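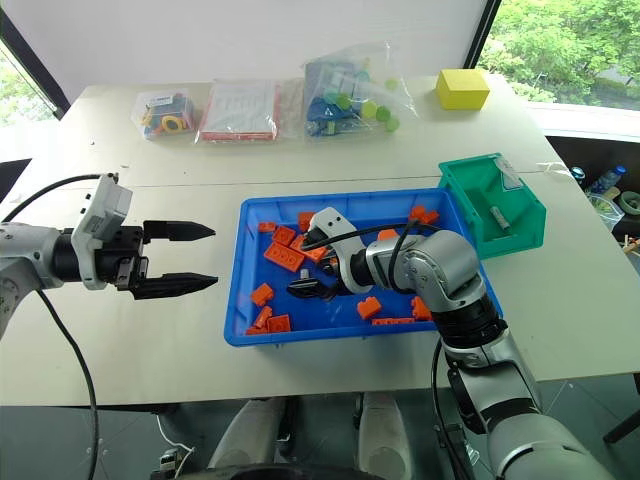 Svetozár Vondráček would not call it a fault at all, only a pause, and said the sorting cell at Bornska had been doing what Gresier promised when the right arm stopped answering its stop command.

The log reads differently. The arm kept closing for 8 seconds after the button went in. Orange bricks in a blue tray don't bruise, so the entry was marked minor -- and the next shift ran as planned.
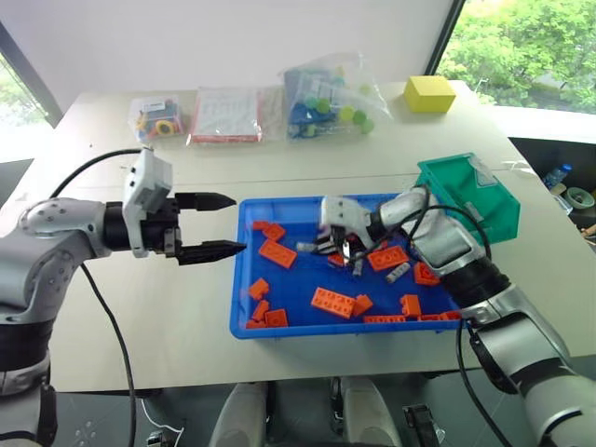

Gresier's brochure claims 1,000 hours between faults. Bornska's log shows 14 since December, every one cleared by a restart. Silvia Havlíček has asked for the wiring diagrams twice and is still waiting.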